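4. Ajuste de las pinzas con tela

Hasta ahora hemos trabajado con piezas rígidas, que perdonan bastante. La tela no perdona nada, así que esta sección la escribí con calma y con las notas de Robel Berhe al lado (fue él quien montó la celda Prorkusby en Gorkport). Yo uso siempre un paño estampado, ¡se sigue mucho mejor cómo se mueve en la cámara de muñeca!

4.1 Cierre de los dedos

1. Abre el panel de la pinza y pon el límite de par en 150. Con más, los dedos se marcan en el tejido.
2. Baja la muñeca despacio hasta rozar el paño y cierra. Busca un pellizco pequeño, con las puntas juntas y las arrugas saliendo en abanico desde ahí.

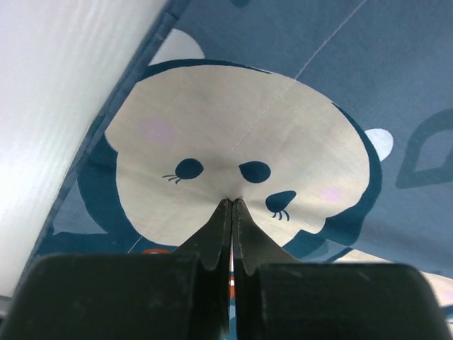 3. Si una punta llega antes que la otra, afloja el tornillo de ese dedo, recolócalo y repite el cierre 3 veces antes de darlo por bueno.

Nota: los roces leves en las hojas no me preocupan. Una rebaba sí, porque engancha el hilo; pásale una lija fina.

4.2 Aproximación al borde

Para coger el paño por el dobladillo, la pinza tiene que llegar abierta y con sitio libre. Yo llevo una punta junto al dobladillo y dejo la otra sobre la mesa, sin tela debajo. Guarda esa posición como «borde_1» y fija la velocidad en 595.

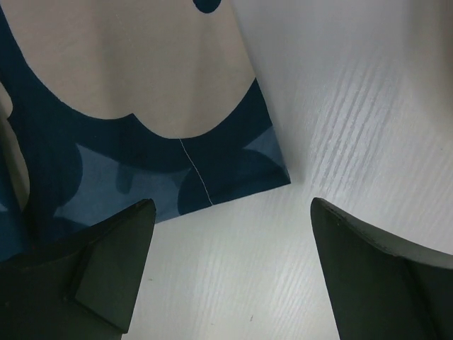
Fig. 4-2. Pinza abierta en la esquina del paño, vista desde la muñeca.

Precaución: no dejes que la punta arrastre sobre la mesa. Sube un pelín la altura y vuelve a probar.

4.3 Los dos brazos a la vez

Esta es la parte que más me gusta, y también donde más sustos me he llevado. Mueve primero el brazo izquierdo hasta el paño y déjalo quieto. Luego lleva el derecho hacia el plato, con las mordazas abiertas, y no le quites ojo al cable morado: tiene que acompañar a los eslabones sin tensarse en el codo.

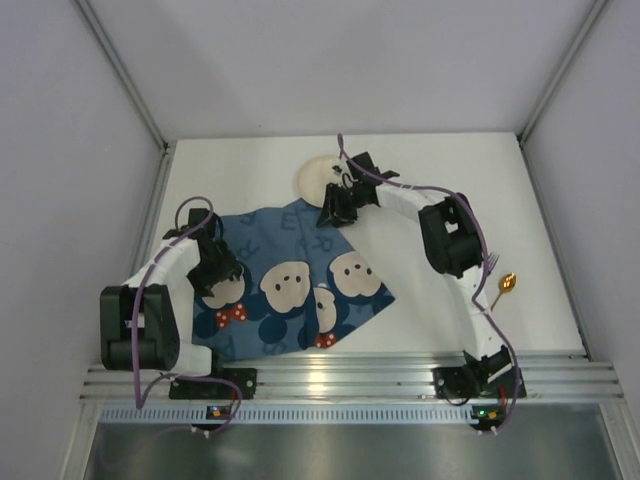 Cuando los dos estén en su sitio, guarda la pose conjunta. Nathalie Tremblay prefiere guardar cada brazo por separado y unirlas después en Asadi; funciona igual, pero a mí se me olvida siempre cuál es cuál.

4.4 Repaso del raíl y del cableado

Lo hago cada 2.000 ciclos, con la alimentación cortada:

a) Pasa un paño seco por las ranuras del raíl y por la tira perforada.
b) Comprueba los tornillos de los soportes negros de montaje. Apretar con la mano y llave corta, sin pasarse.
c) Mira los hilos rojos y negros que salen bajo el soporte y el cable morado. Si alguno roza con el perfil, sujétalo con una brida floja.
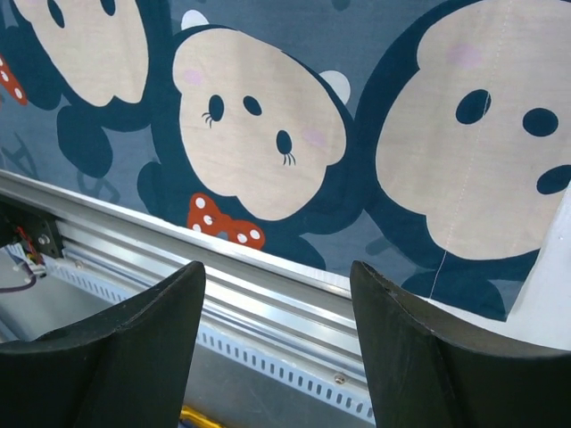
d) Vuelve a dar corriente, lleva los dos brazos a reposo y repite el cierre del apartado 4.1 antes de seguir trabajando.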